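## 4. What the sofa is for when you aren't sitting on it

I went into this part of the project thinking I'd write about shelves. Shelves are where people say they keep things, and when Sena Asante and I did the first round of interviews in July, shelves came up over and over (along with the hall cupboard, which everybody apologised for). Then we started going back through our visit notes and the sofa kept getting in the way. Across 17 households and 166 visits, I had written the word "sofa" or "couch" next to so many things that weren't people or cushions that I gave it its own colour of highlighter, and then I ran out of highlighter.

So this section is about the sofa as a place to put stuff. I use "resting" for anything set down on a seat, arm or backrest that the household told us lives somewhere else, and "resident" for anything they were happy to say belongs there. Blankets are mostly resident. Bowls, bags and mail are mostly resting. Books could go either way, and Ayuba Laryea and I had a long and quite enjoyable argument about them that I'll come back to.

### 4.1 The soft seat and the hard object

Tufted seats were the ones I liked best, I'll admit. All those little dimples! Things settle into them. A paperback or a boxed set of cards can be stood on its edge at the back of a seat cushion and look quite at home, whereas on a slick leather seat the same thing ends up flat in the crack before dinner. One of our participants called her tufted sofa "the egg carton", and the name stuck with the rest of us through all the coding.

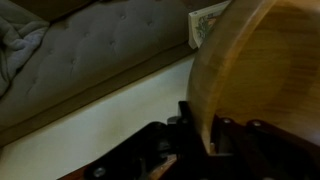

### 4.2 Bowls, cloths and the long way back to the kitchen

Wooden bowls surprised me. I had them down as table things, or bench things, and I'd built a whole column of the coding sheet on that idea. But people carry a bowl to where they're going to be, and where they're going to be is the sofa, and then they get up without it. Ita Rafferty, who did the second coder's pass, had the sensible thought of asking what else was within arm's reach whenever a bowl turned up on a seat. Very often it was fabric: a throw, a jumper, a cloth somebody meant to fold. Her guess is that a soft heap makes a seat look already taken, so it feels less rude to leave a bowl beside it. I like that a lot, and I can't prove it.

The corner sofa is its own case and I should have treated it that way from the start. It has a bend in the middle where hardly anybody wants to sit (knees), so the bend gets used the way other people use a side table.

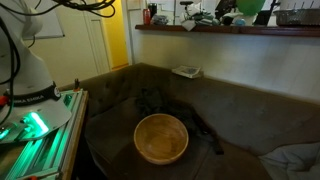
Backrests were the other thing I underrated. A straight back with a bit of width to it will hold a booklet, a folded letter or the instructions for something you bought last year, and once it's up there nobody counts it as mess. When we asked participants to name everything out of place in the room, they went over the seats carefully and left the backrest out. I did the same in my own notes, which was embarrassing, and I had to go back and redo the first 40 visits with a separate line for it.

### 4.3 Shelf above, sofa below

When there's a shelf on the wall over the sofa, the two work as a pair, and I don't think you can describe one without the other. The shelf collects small hard things and the odd basket or tray. The seat gets the floppy ones. Clothing and bags with straps hardly ever made it up to a shelf in our notes, even where there was room, and cans and little boxes hardly ever stayed down on a cushion for two visits in a row. Figure 1 has the sort of split I mean.

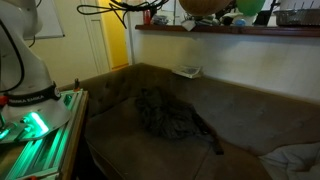
**Figure 1.** Tufted sofa below a dark wooden shelf. A crumpled dark cloth item with a trailing strap is on the seat, a white pillow is on the right, and the shelf holds a cluster of small things.

Now, the argument about books. Ayuba wanted anything printed to be coded as resting, full stop, on the grounds that every household owned a bookcase. I wanted to go by what people told us, and several told us, cheerfully, that the book on the sofa was the sofa book. We ended up keeping his rule for mail and booklets and mine for everything with a spine. Card decks in boxes went in with the books. It's a fudge, and if you're reusing our coding sheet you may want to pull that category apart again.

I'd also be careful about reading too much into straps. I wrote "strap hanging down" in the margins all through the winter visits and got quite excited about it as a sign that something had been dropped in a hurry. Ama Fiadzo pointed out that straps hang down because they're straps. The code was removed, and the counts in the next section leave it out.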